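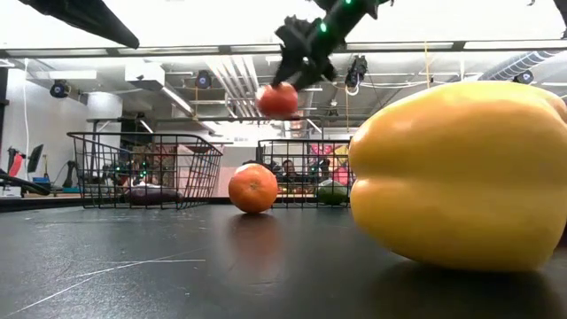
A thread on how we collect examples for our sorting arm at Nonport, for everyone who wrote to me after the last one. I will try to be practical. The task sounds like a game for small children: take a piece of fruit or a vegetable from the table, put it into one of two wire baskets. The set we work with now has a big yellow pepper, an orange, an aubergine, an avocado and a red thing which the whole team calls the tomato. In this moment the tomato is up in the air between the two fingers, and the aubergine and the avocado are already lying in their baskets.

First point, about the person who drives. One of us moves the arm by hand control from start to finish, and the system records the movement together with the camera views. We call one such piece an episode. Ours are short, we stop the recording at 90 seconds even if the job is not done.

We tried longer ones in May. It was a mistake. The driver gets tired, begins to hesitate over the table, and then the model learns to hesitate also. It was quite strange to see it copy Milovan Vlachou's small pause before closing the fingers. He was a bit offended - we still call it "the Milovan" in our notes.

Now we change drivers after 30 episodes. The person who was driving goes to check the recordings of the other one, with tea if possible.

Second point: where you put the things before you press start. My first hundred episodes were worth very little. I am a tidy person and I set everything in a nice row, each time the same. The arm became excellent at nice rows.

So now we have a sheet with starting positions, made by a small script, and we must follow it also when it looks ugly. The pepper has to lie on its side sometimes, sometimes stand, sometimes be so near to the orange that it is uncomfortable to reach between them.

About the pepper. It is my least favourite. It is wide, the skin is smooth, and a good grip depends very much on how it is turned. With the orange you can come from nearly any direction. Halilović wrote in our shared notes that one pepper episode should count as 2. I support this motion.

Somebody asked if we delete the failed attempts. No, we keep them, but with a label. If the driver drops something and picks it up again, this is a useful example of how to recover. If the driver drops something and it rolls to the floor, we stop and mark the episode as bad.

A question from Codavberg was about the table. Yes, it is black and it has many scratches. Dark surfaces give reflections under strong light, and at first the model was confused by the orange and its reflection. We did not change the table. We recorded more, with the lights in 4 different settings, and this helped more than I expected.

The dullest part is the labels. Each episode gets one sentence in plain words, for example "put the orange in the right basket". Please agree before you start whose right it is! We did not, and Altov spent two evenings repairing it.

Next batch starts on 11th January. We will add onions, and I am already worried about the loose skins. If you have experience with onions and two-finger grippers, please write to me, my messages are open.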